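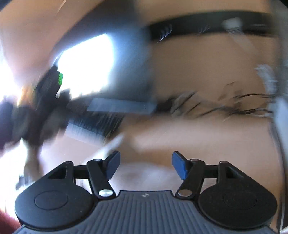 ## Folding knit tops on the desk

1. Clear the part of the desk you will fold on and wipe it down.
2. Lay the garment face down and smooth it outward from the middle.

**Note:** Stripes make a good guide — keep them level as you fold. 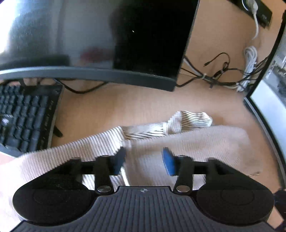 3. Bring each side in to the center, then lay the sleeves flat along the back.
4. Fold the hem up to the collar in two turns.

**Caution:** Do not pull knit or ribbed cloth by one corner. It can stretch.

For storage in the Gramwood drawer, see page 61.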